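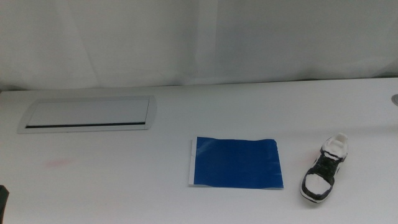

Blue Door, Take Four

I have painted my front door four times since April, and every time it was blue. My neighbors on Baird Street have been very nice about it. One of them now slows her car down in the morning to check, and gives me a thumbs up or a sort of wobbly hand, depending.

It started with a vacation. We spent a week in Pretimberg, up where the hills start, and there's a lane behind the church there where every single door is blue. They don't match at all (one is nearly purple, one has faded to the color of old jeans) and yet I stood in that lane like a person at the ocean. My husband went and bought sandwiches and came back and I was still there. I wanted one. I wanted to come home with groceries in the rain and see that color waiting for me.

Our door at the time was brown. It had been brown when we bought the house and I'd never had one thought about it.

So I went to the hardware store in Gaddale and came home with a fistful of paint chips, and if you have never shopped for blue, let me warn you that blue is a crowd. There are blues that are secretly green. There are blues that look like school uniforms, and blues that look wonderful on the chip and then dry on the wood into something you'd paint a hospital stairwell. I taped 20 chips to the door and walked past them for a week, taking down the ones that annoyed me. By the weekend I was down to two, and I picked the darker one on the grounds that dark seemed grown-up.

It was a mistake. Our porch is deep and faces north, and a deep blue on a shaded door reads as black. From the sidewalk it looked like we'd gone into mourning. I gave it ten days – you're supposed to live with a color – and then I went back to the store and asked for help, as I should have done in the first place.

The man with the paint

Help came in the form of Fergus MacLeish, who has mixed paint behind the same counter for most of his life and has strong feelings about shade. He asked me which way the door faced before he asked me anything else. Then he asked what color the brick was, and whether I had a porch light, and whether the bulb was yellow or white. I had to drive home and look at the bulb.

"You're not buying a color," he told me when I got back. "You're buying what the light's going to do to it at suppertime."

Fergus's theory is that everybody chooses paint under store lights at noon and then lives with it at seven in the evening. He told me to go brighter than I thought was decent. If the chip embarrasses you a little, he said, you're getting close. He also told me to quit taping up those tiny chips and paint a big piece of cardboard, then lean it on the porch and go do something else. You want to catch it by surprise.

I did catch it by surprise, many times, mostly while taking out the recycling. Coat two went up that weekend and it was too pale, because I'd lost my nerve and gone only halfway to embarrassing. It was a baby shower of a door. I couldn't look the mailman in the eye.

Coat three was the right color and the wrong paint. I'd been cheap and used leftover wall paint mixed to match, and after one hot afternoon it was sticking to the weatherstripping so badly that I had to shoulder my way out of my own house. If you take one thing from this whole saga, buy proper exterior enamel! I ended up with Festard, the satin one, and it goes on like cream.

What I'd do again

The prep, I'm sorry to say. I skipped it the first time and did it right the last time, and I can feel the difference with my hand. Take the knob off. Really take it off, don't wrap it in tape and hope. Wash the door with dish soap, let it dry, and sand it until the shine's gone. Fergus sold me a mixed pack with grits up to 400, and the finest of those I used only between coats, barely leaning on it, just to knock down the little bumps where bugs had landed. There were a lot of bugs. Paint early in the day if you can.

Do the panels first, then the flat parts across, then the long sides. Thin coats. Start at 8 in the morning and you can shut the door again by bedtime, though you'll have the whole street's cats in your hallway in the meantime.

I also added up what I'd spent, which I don't recommend. It came to 390 dollars with the brushes and the new knob (the old brass looked tired all of a sudden). I could have paid somebody to do it once, correctly, while I sat inside with a magazine.

But I'd have ended up with the dark one, and I'd have been too polite to say anything, and we'd be living behind it still. This blue is loud and cheerful and a bit much. Last week it poured and I came up the walk with a bag of groceries splitting in my arms, and the porch light was on, and I just stood out there getting wet for a minute.

My husband would like to know if we're doing the garage.

Contact the editors | Copyright, all rights reserved | Back to top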